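Three weeks into the salary cap game and I'm 12th

27 June 2026

I said last year that I'd stop playing fantasy cricket, and then the office league at Billside opened again and I put a team in. There are 110 of us this time. I'm writing up my last round mostly so I can look back in September and see where the season went.

For anyone who hasn't played this format, you get 11 players and a budget of 145 credits. You can make two transfers a round and the captain scores double. Runs are a point each, wickets are 25, and catches are 12. There is a bonus for economy rate, which most people in our league ignore.

My plan before the season was to spend heavily on all-rounders and fill the rest with cheap bowlers who bat at nine or ten. It worked in the first round. It worked less well in the second, when two of my cheap bowlers weren't picked for their own sides and I scored nothing from either. I should have read the squad news on the morning of the game, but I had set the team the night before and left it.

For this round I used both transfers on them. I brought in an opening batter at 14 credits and a spinner at eight, and that left me one credit short of the wicketkeeper I wanted. I kept the one I had. He got four runs and a stumping. 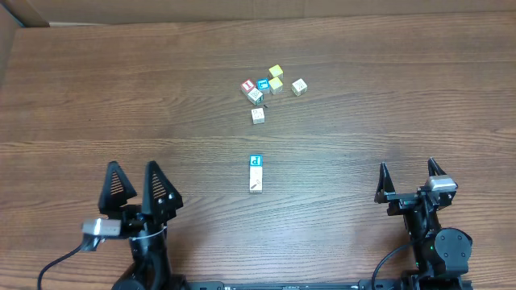
Letter blocks on the table.

The captaincy was the bigger mistake. I had it down to two players and went for the one with the better average on that ground, even though he'd moved down to number six. He faced nine balls. The other option made 71 from number three and I had him in the side at single points. Batting position matters more than ground record in the shorter games, and I already knew that because I wrote it down last season.

The spinner did well. Three wickets and the economy bonus, for eight credits. I'll keep him as long as the pitches stay dry, though his price will go up after this. The opener made 38, which is fair for what he cost.

In the end I dropped one place, from 11th to 12th. Braltance is still top, having captained the right player three rounds running. Plurero is second and hasn't made a transfer yet. I'd like to know how long that can last – my guess is until the first injury.

For the next round I'm going to leave the bowling alone and sort out the middle order. I've got two players batting at six and one at seven, and between them they take up 31 credits. One of them has to go. I'm also going to hold back the second transfer until the teams are announced, and check them before the toss this time.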